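Dance floor and hall checklist, Timlow Hall
Walked through 21 December 2022 by me (Waraporn Wannasri), ahead of the old-time ragtime social

Floor surface - OK. I did my usual one-step up and down the long side in my good shoes and didn't catch a heel once. Lovely!

Floor edges - NEEDS WORK. Two boards near the bandstand have lifted a hair. You won't notice them in a waltz, but anybody traveling backward in a one-step sure will. Taped for now.

Bandstand steps - OK. Handrail is tight. Chantal Doucette bounced on every step with her tuba case, so I'd call that tested.

Power for the band - OK, with a note. Cords are to run behind the piano, please, and never across the front where the couples turn.

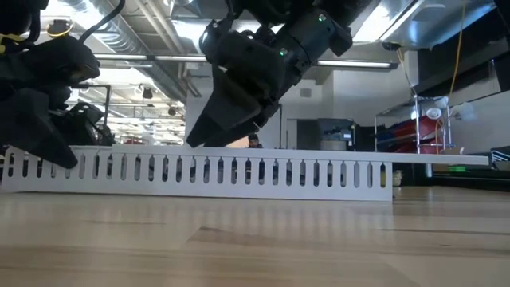
How many couples can we have on the floor for the fast numbers?
Let's stop at 21, and ask everybody else to sit out until the next tune. People fling their elbows around in the Turkey Trot (me included).

Exits - 2 OK, 1 BLOCKED. Folding chairs were stacked against the side door. I moved them myself, and my back is letting me know about it.

Floor wax - HOLD. Somebody left a can of powdered wax in the kitchen. Please don't sprinkle any before the dance! The floor is plenty fast already.

Lights - OK, except the bulb over the coat rack is out.

Still open: the 2 lifted boards and that bulb. I'll look at both again before the band loads in.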